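4.2 Obst auf Tablett und Schale anordnen

Dieser Abschnitt gilt für das rechteckige Tablett der Serie Flanberg und die flache Schale Ginisow. Voraussetzung ist ein gedeckter Tisch nach Abschnitt 4.1.

1. Tischtuch auflegen und grobe Falten ausstreichen. Spitzenkanten und Durchbruchlinien nicht unter Zug setzen.
2. Tablett leer auf das Tuch stellen. Die Innenfläche muss frei von Krümeln und Kernresten sein.
3. Obst zunächst lose auf dem Tuch hinter dem Tablett auslegen.

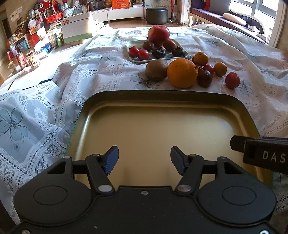 Lesezeit: 2 Min.

4. Früchte nach Größe sortieren. Orange und Kiwi bilden die erste Gruppe, Pflaumen und kleine Zitrusfrüchte die zweite. Tomaten separat halten.
5. Druckempfindliche Früchte zuletzt auflegen.

Hinweis: Die Innenfläche des Tabletts ist matt. Helle Streifen an der Innenwand können Lichtreflexe sein und sind kein Mangel. Vor einer Reklamation unter Art.-Nr. 1729 den Blickwinkel ändern und erneut prüfen.

VORSICHT: Tablett nicht über das Tuch schieben. Zum Umsetzen beidseitig am Rand fassen und anheben.

6. Die blassgrüne Schale hinter dem Obst abstellen. Eine schräge Lage ist zulässig, solange alle vier Ecken auf dem Tuch aufliegen.
7. Zwischen Schale und Tablett etwa 13 cm Abstand lassen. Der Zwischenraum dient als Ablage beim Sortieren.

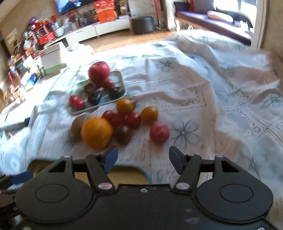 Macapagal merkt zu Schritt 7 an, dass der Abstand bei großen Orangen knapp werde; bei ihm habe sich bewährt, die Orange als Erstes auf das Tablett zu legen und erst danach die kleinen Früchte zu verteilen. Die Reihenfolge ist zulässig, sofern Schritt 5 eingehalten wird.

8. Große Früchte an die Wand des Tabletts legen, kleine in die Mitte. Nicht stapeln.
9. Restliche Früchte auf die Schale legen. Rand frei halten.

Reinigung: Tablett und Schale nach Gebrauch mit einem feuchten Tuch auswischen. Keine Scheuermittel. Fruchtsaft auf dem Tischtuch sofort mit kaltem Wasser ausspülen.

Ersatzteile und Pflegemittel: siehe Gerard-Katalog, Seite 71. Weiter mit Abschnitt 4.3, Abräumen.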